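Nedon wagon — pre-trip check, Sat 12 May
Checked by Maeve Mulcahy

1. Tires. Lovely even wear, both fronts 2 psi low, so I topped them up. 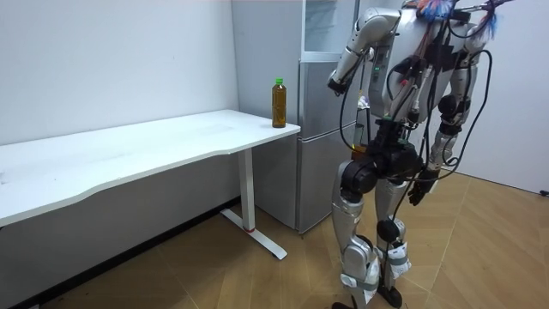 2. Brakes. Pads fine. The left rear squeaks a little — Tapio, please listen on your way home and tell me what you think.
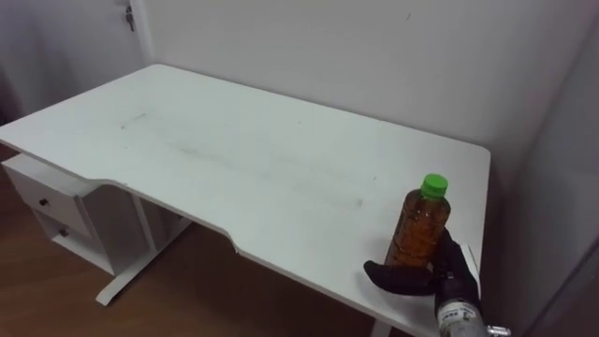 It's the same squeak we had last June, if you remember, and a dab of grease settled it then.

3. Oil. Good color, next change in 200 miles. 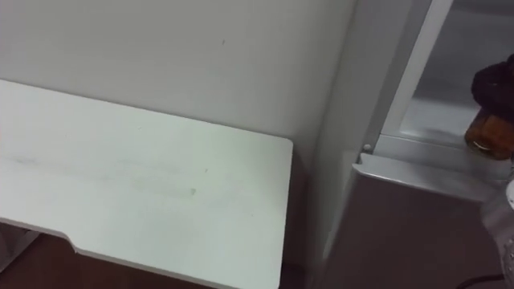 White desk and open refrigerator

4. Wipers. Left one streaks, new blade ordered.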